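Spent Wednesday evening on the parts drawer. Everything in it was in one heap: push buttons, knobs, odd toy pieces, a bag of 500 cable ties I've opened twice.

I'm moving the small stuff into a white plastic tray, four long compartments with a gray rim. Woleo sells them. I bought one to see if I'd use it before getting more.

One kind of thing per slot. First piece with green, black and blue plastic is in. I'm calling that slot "buttons" for now.

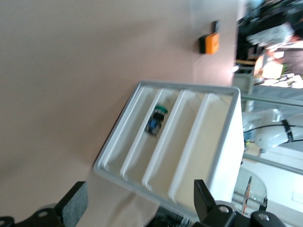

Izzati Krishnan: Four long slots never worked for me, small parts slide all over when you pull the drawer. I cut cardboard dividers for mine.

Might do that. The tray is staying on the table until I've sorted the rest, then I'll see how it does in the drawer.

Next up is screws. Those are going in jars.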